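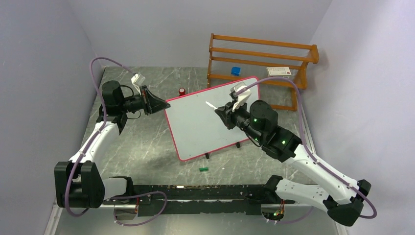
# The Low White Table

The low table with folding legs has been a household fixture for so long that few buyers treat it as furniture. It is bought with the bedding or the school supplies, used on the floor, and stored on edge behind a door. Zuradico, a housewares wholesaler, carries the type in three sizes, and its catalog gives the group a single page.

The type is simple to define. A rectangular top with rounded corners stands on short legs that fold flat against the underside. Most tops are a fiberboard panel with a printed or plain white face. The edge is finished with a strip of plastic, pressed or glued into place, often in a contrasting color. Red, pink and pale blue sell best.

"The edge strip does more work than the top," said Tiruwork Lemma, who repairs flat-pack furniture at a shop called Feyisa. Fiberboard takes up water at the cut edge first. Once it swells, the face lifts and the panel can't be pressed flat again. Lemma sees the damage mostly at the corners, where the strip has to stretch around the curve and the adhesive is under constant tension.

Her repair takes a few minutes. The loose section is warmed with a hair dryer, the old adhesive is scraped off with a plastic blade, and contact cement goes on both surfaces. The strip is held with masking tape overnight. She does not recommend super glue, which dries brittle and lets go the next time the leg on that side is folded.

Legs are the second point of failure. The common pattern is a bent steel tube, one at each end, held open by friction or by a small wire catch. Jonatan Haugland, a buyer for Zuradico, tests samples by opening and closing each pair 600 times - a number he inherited and has never changed. Two of the samples he received in September failed, both at the screw holes. The screws were short and the panel was thin, so there was little for the thread to hold.

Owners can deal with a stripped hole at home. A wooden toothpick dipped in white glue, snapped off flush and left to dry, will usually hold the original screw. A longer screw is a poor choice and may come through the face.

Floors matter as well. On carpet the legs sink and the top settles unevenly. On polished stone or tile they slide, and bare tube ends can leave gray marks. Rubber caps solve both the sliding and the marking, provided the four are of equal height. Grit collects under them and should be wiped away when the floor is mopped.

For cleaning the top, Lemma uses a damp cloth and dish soap, followed by a dry cloth along the edge. Scouring powder dulls a white face, and the dull area then holds pencil and tea stains. Ink responds to rubbing alcohol on a cotton pad, kept clear of the strip.

Storage is best done flat, or on the long side with the legs folded inward. Haugland keeps his own under a bed.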